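How to Clear a Small Desk Nook in One Evening

My desk stands in a nook between two panels, so everything I put down there stays there. After some months it was a place for detergent, cables and papers, and I had only a small corner for my hand. I cleaned it in 13 steps the first time, but most of them were the same step again, so I made the list shorter.

Step 1. Choose what really belongs to the desk. For me it is the mouse, the mouse pad, a pen and the papers I need this month. Put the pad in its place first and build the rest of the desk from there.

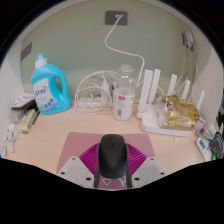 Leave enough room on both sides of the pad so your elbow does not hit the wall. I had mine too close to the left side for a long time, and my wrist was tired every evening.

Step 2. Take out what came from other rooms. Detergent goes back to the washing place. Put packets, small boxes and plastic bags together on the floor, and decide about them later.

Step 3. Do the cables. Unplug only one at a time and put a piece of paper tape on it with the name. Wind the spare ones and close each with a tie. I bought a bag of ties from Brarier and still have most of them. Keep the top of the router free, it needs air.
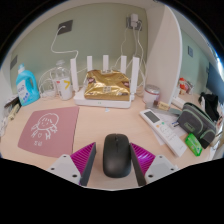

Ieva Strazds wrote to me that she does the cables before everything else, in the morning when there is good light, and that she writes on both ends of the tape. I tried it her way and I agree about both ends.

Step 4. Sort the papers into keep, scan and throw away. A tray is enough for what you keep. If the pile is higher than the tray, sort again.

Step 5. Wipe the desk from the back wall to the front edge, then put back the things from step 1.

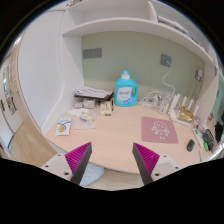
The nook with detergent, papers and small packets on the desk.

Do the shelf over the desk on another day. It took me a whole evening alone, and I am still not finished with the booklets.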